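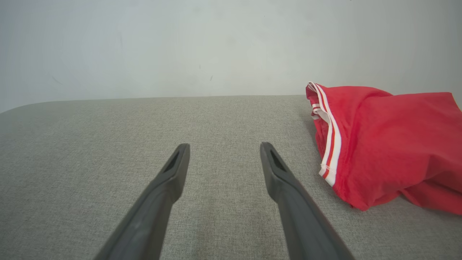
# Gripper closes on nothing and reports a good grasp

Applies to the Bernus two-finger gripper on the Stemwood arm, running the garment pickup routine. Written by Karthik Munshi, Aug 6, 2021.

## The fault

The arm moves to the pick pose, the fingers close, and the log says `grasp_ok`. The arm then lifts and carries nothing to the bin. The garment is still where it was. The routine doesn't stop, so it goes on to the next item and the error only shows up when the bin count is checked.

We first saw this with thin synthetic sportswear on an upholstered surface. Cotton towels on the same surface did not trigger it.

There are two causes, and both have to be fixed. The grasp check uses motor current alone, and the fingertips can catch the upholstery and load the motor as if they were holding cloth. The closed-position zero also drifts after a hard contact, so the width check that should catch this gets skipped.

## Before you start

- Press the stop button and wait for the arm to settle.
- Switch the controller to manual. Do not put a hand between the fingers while it is in auto, even if the arm looks idle. The retry timer can close the gripper without a new command.
- Save a copy of `grasp.yaml`.

You need a 2 mm hex key, a dry cloth and the Begum teach pendant.

## Step 1: Check the fingers

Open the gripper fully. Wipe both fingers, including the recessed slots near the tips. Lint packs into the slots and is hard to see against the dark plastic.

Try to rock each finger by hand. If one moves, tighten its mounting screw and try again. If it still moves, replace the finger before going further. Calibrating with a loose finger wastes your time.

## Step 2: Reset the zero

1. On the pendant, go to Tool > Gripper > Calibrate.
2. Raise the arm well clear of the surface.
3. Run Close Empty and wait for the beep.
4. Read the width. It should be 0.
5. If it is anything else, choose Set Zero and run Close Empty again.

If the zero won't hold through two runs in a row, stop and send the gripper to Sunwood for service. Ours held on the second run.

## Step 3: Turn on the width check

Open `grasp.yaml` and change these lines:

```
check_current: true
check_width: true
current_min_ma: 530
retry_limit: 2
on_fail: stop
```

The important one is `on_fail`. It ships as `continue`, and that is how the empty lifts went unnoticed. With `stop`, the arm holds position and waits for an operator.

Leave `current_min_ma` alone unless you have changed the finger pads. Raising it cuts down false grasps on thick fabric but makes the gripper miss thin ones.

## Step 4: Raise the approach height

Set `approach_offset_mm` to 18. The old value let the tips drag on the fabric of the seat during the close. Aim for a raised fold in the garment. A flat edge is a poor target at this height.

## Step 5: Test

Test in slow mode with one hand on the stop button.

First run a pick over bare upholstery. The log should show `grasp_fail` and the arm should stop. If it shows `grasp_ok`, go back to Step 2.

Then run a pick on a crumpled garment. Let it lift, and look at the fingers yourself before you accept the log entry.

We did 38 picks this way before going back to full speed. Two of them stopped on `grasp_fail`, both on flat hems, and there were no empty lifts.

## Still open

The width check can't tell one layer of very thin fabric from a closed gripper. For those items, keep slow mode on and watch the lift. A firmware change is planned for September.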